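Quiénes somos

Idora es un laboratorio independiente de ensayo de pinzas, brazos, cámaras y controladores para robots que trabajan en interiores. No fabricamos hardware ni cobramos comisión por recomendarlo. Nuestros clientes nos mandan un equipo, o una lista de tres o cuatro candidatos, y nosotros devolvemos un informe con los resultados y los datos en bruto.

Empezamos como un servicio interno de Paredes, una empresa de muebles de cocina que quería saber qué tiradores daban problemas a los robots domésticos. Horacio Medina llevaba entonces el taller de herrajes y Kalliopi Tomić programaba los controladores. Cuando otras empresas empezaron a pedir los mismos ensayos, la actividad se separó y tomó nombre propio. Paredes sigue siendo cliente, con las mismas tarifas que los demás.

Qué hacemos

La mayor parte de los encargos son comparativas de pinzas. Montamos cada una en el mismo brazo, con el mismo controlador y la misma lista de tareas: abrir una puerta, tirar de un cajón, girar un mando, sujetar un asa y soltarla sin arrastrarla. Una comparativa estándar consta de 200 intentos por tarea. Anotamos los aciertos, los fallos y el tipo de fallo - resbalón, choque con el frente, agarre incompleto o parada por exceso de fuerza.

También comparamos cámaras de muñeca y cámaras fijas. Los metales brillantes sobre frentes oscuros dan bastante trabajo a los sensores de profundidad, y por eso tenemos una serie dedicada a ellos. Bindu Krishnan es la responsable de esa parte y del calibrado.

En controladores trabajamos sobre todo con control de impedancia y control de posición. Publicamos los parámetros de cada prueba para que el cliente pueda repetirla en su propia instalación.

Cómo trabajamos

Casi todo proyecto pasa primero por simulación. Nuestra biblioteca, que llamamos Mormont, reúne 17 cocinas completas con distintos acabados, herrajes y distribuciones. En ella se prueban las trayectorias de aproximación y se descartan las combinaciones que no tienen sentido antes de ocupar horas de taller. Hasta ahora hemos archivado 3828 ensayos simulados con su configuración completa.

Una pinza paralela, por ejemplo, puede llegar a un tirador vertical desde el lado de la apertura o de frente, y el resultado cambia según el hueco que quede entre la barra y la puerta. Con los tiradores curvos de cajón el problema es otro: la muñeca tiene que bajar mucho y el codo del brazo se acerca al suelo.
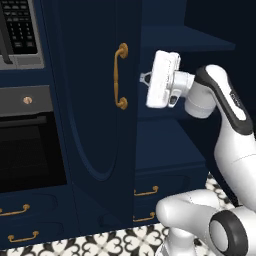
Lo que sale bien en simulación pasa al banco físico, que llamamos Prokley. Es un módulo de cocina con frentes intercambiables y bisagras de dureza regulable. Allí llevamos 1261 ensayos archivados. Si los resultados del banco no coinciden con los simulados, el informe lo dice y recoge las dos cifras. La fricción de los dedos suele ser el parámetro que más hay que corregir.

El equipo

Kalliopi Tomić - dirección técnica y controladores
Horacio Medina - banco de ensayos y herrajes
Bindu Krishnan - cámaras y calibrado
Bautista Sepúlveda - simulación
Sebastián Salinas - atención a clientes e informes

Encargar un ensayo

Escriba a Sebastián Salinas desde el formulario de contacto e indique el modelo del equipo, la interfaz de montaje y las tareas que le interesan. Si la pinza necesita alimentación neumática, indíquelo también. El banco físico cierra en noviembre por revisión; durante ese mes solo aceptamos encargos de simulación.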